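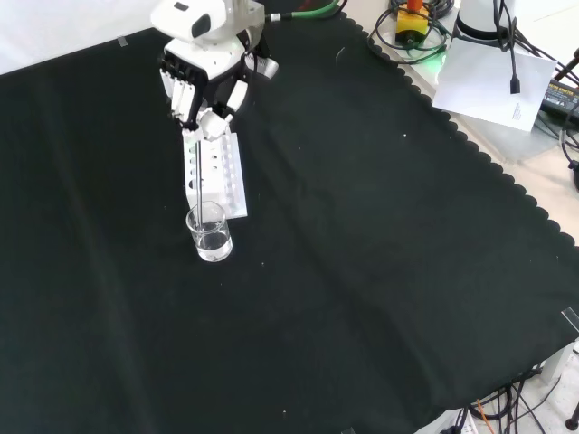

Sreekumar Annamalai asked before we started whether the checklist covers the arm or only the Harneo hand kit. Both, I told him. Cluvance sells them as one bench package with setup service, so we sign off on one package or we don't.

**Bench package review, Cluvance / Harneo hand kit**
Site: Ondumthorpe, wet bench
Date: August 2, 2019
Checked by: Vasanthi Poojary
Second: Algirdas Šimkus
Status key: OK / FIX / HOLD

### 1. Before power

- [x] Emergency stop reachable without leaning across the arm. **OK.** Yellow box, red knob, on the light tabletop past the cloth. Would still like it closer to the front.
- [ ] E-stop cable routed clear. **FIX.** Black cable coiled round the box. Tie it back.
- [x] Arm mounting bolts at torque. **OK.** Algirdas did these, marked with paint pen.
- [ ] Power strip away from liquid. **HOLD.** Strip is low, below table height, cables hanging down to it. Wants a splash cover or a different spot. Vendor manual says "suitable location" and thats all it says.
- [x] Trial liquid is plain water only. **OK.** Nothing else until section 4 closes.
- [ ] Loose paper off the bench. **FIX.** Sheet still lying next to the cables. Move it to the clipboard.

### 2. Work surface

- [x] Cover held down. **OK for trial.** Tape at the edge now. Not OK long term, tape lets go when it gets damp.
- [ ] Cover flat. **FIX.** Creases. A beaker on a fold can rock. Iron it or buy the rubber mat, I don't care which.
- [ ] Lint. **FIX.** White specks on black cloth, easy to see, so no excuse. Lint roller is in the second drawer.
- [ ] Cover material listed in the quote. **HOLD.** Quote says "bench cover, black". Need absorbency and whether it can be washed.

### 3. Hand and grip

- [x] Fingers close and release on command. **OK.**
- [x] Grip keeps hold on power loss. **OK.** Tested over a tray with an empty plastic cup. Held.
- [x] Thin items. **OK.** Stirring rod in the beaker beside the test tube rack. Keep the rack back a bit so the fingers have room.
- [ ] Finger joints sealed. **HOLD.** Brochure says wipe clean. Wipe clean isn't sealed. Narayanan Poduval is writing to Cluvance for the rating in writing.
- [ ] Cable at wrist has slack at full reach. **FIX.** Green one. Fine at this pose, gets tight when the arm swings left. Add a loop.
- [ ] Spare fingertips in the box. **FIX.** Packing list says 6, bag was missing. Reported.

### 4. Pouring

- [x] Speed cap on for pours. **OK.** Set in the teach menu, locked with the supervisor code.
- [x] Glassware inspected for chips before loading. **OK.**
- [ ] Pour lands inside the rim. **FIX.** Goes in, but close to the left side. Shift the target toward center and save as a new recipe, don't overwirte the old one.

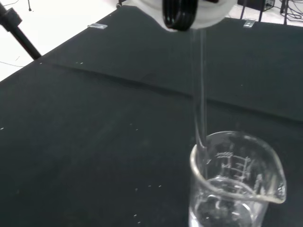

Does the speed cap stay on after a restart? It resets to factory speed on every cold start, so set it again and initial the log.

- [ ] Stop during a pour. **HOLD.** Arm freezes where it is when you hit the knob. Good for people, bad for whatever is still tilted. Want an option to stop and level. Cluvance says next firmware, November. Not counting that as a yes.
- [ ] Spill tray under the receiving vessel. **FIX.** Order one.
- [ ] Max vessel size stated. **FIX.** Manual gives 600 mL on one page and nothing in the spec table. Get it corrected.

### 5. Service and paperwork

- [x] Quote received. **OK.** $3,101 for the hand kit, $1,979 a year for the service plan. Arm is on the other PO.
- [ ] Service plan covers liquid damage. **HOLD.** It does not, as written. For a kit sold for wet benches this is the big one for me.
- [x] Training sheet signed by both operators. **OK.**
- [ ] Risk form filed under the right building. **FIX.** Filed under Varma by mistake, Định Đoàn is moving it.

### Comments

**Algirdas:** Hand is better than I expected on thin stuff. Setup guide is poor. Lost most of a morning on the network page.

**Narayanan:** Would not buy the plan until liquid damage is in. Without that we're paying for someone to dust it.

**Vasanthi:** Agree. Water trials can go on with one person at the knob at all times. No solvents, no unattended runs. HOLD items go to Cluvance today, FIX items are ours. Recheck sections 1 and 4 before the next run, initials in the log please, not on sticky notes.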